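The robot that learns to sew from its own fumbles

I spent a morning in February at Haltden watching a robot practise stitches, and I've been boring my family about it ever since. My brother-in-law now leaves the room when I pick up a needle.

The short version is that Elínborg Grímsdóttir and Fengying Qian have been teaching a surgical robot to tie knots, and they've found a way of doing it that needs far fewer lessons from a person than they expected. They call the method Zonura (I asked what it stood for, and it doesn't stand for anything, Fengying just liked the sound of it).

If you haven't followed this sort of work, the usual recipe goes like this. A person sits at a console and moves the robot's two arms by hand, again and again, while everything gets recorded: where the arms go, what the little cameras near the tips can see, when the jaws open and shut. Then a computer model chews through all of it and tries to do the same job alone. It works pretty well until something goes a bit wrong. The thread slips, say, and now the robot is looking at a mess it has never come across, because the person at the console was good at the job and hardly ever made one!

So Elínborg and Fengying went looking for the messes. With Zonura, the robot has a go after a fairly small set of lessons, and the moment it gets in a tangle the person takes over, sorts it out, and hands it straight back. Only that bit of rescue is kept as a new lesson, along with the few seconds leading up to it. The smooth parts, which the robot can manage already, are thrown away.

"I used to delete the bad runs," Elínborg told me, over a very strong coffee. "I must have deleted months of the most useful stuff we had."

On to the numbers, and I did write these down properly. The robot started with 50 full lessons. They then added 30 rescues, most of them only a few seconds long, and after that it went from finishing a knot less than half the time to finishing it in the large majority of tries. Fengying wouldn't let me print a tidier figure until the write-up has been checked by other people, which is fair enough, though I did try twice.

What I liked best was how it handles loose thread. Thread is awful stuff for a robot. It bends any way it fancies, it crosses over itself, and dark strands lying over one another look much the same whichever one you're after. The earlier version would grab at whatever was closest and pull, and you can imagine how that went. The new one hesitates. I saw it drift towards one strand, stop, back off and go for another, and I'm afraid I cheered out loud and had to say sorry to the people at the next desk.

It isn't quick. A decent trainee would be done and off to lunch while the robot was still making up its mind, and all of this is on practice pads, with a patient nowhere in sight. Both of them were firm with me on that. They also haven't tried it with a different kind of thread, and Fengying reckons a stiffer one would throw it badly. Needle driving is another matter again, and they've left it to a separate group upstairs, who use a system called Poltov and are (I gathered) slightly competitive about it.

I asked whether the trick would carry over to other fiddly jobs, and Elínborg thinks so. She mentioned wiring, and packing soft things into bags. The part she's less sure of is the person. Somebody has to sit there and spot the trouble early enough to step in, and that turns out to be tiring work. They swap over every 2 hours now, after a stretch when the rescues got noticeably sloppier towards the end of the afternoon.

Next on the list is getting the robot to ask for help by itself, so the person can get on with something else in the meantime. They've got a rough version going already, but it asks far too often. Elínborg says it's like having a very polite toddler in the lab. They're hoping to have the calmer version running before the summer, and I've been promised another visit when it is.

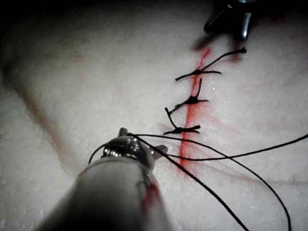
Three knots down the cut on a practice pad at Haltden, with the robot's instruments at either end and plenty of loose thread to sort out.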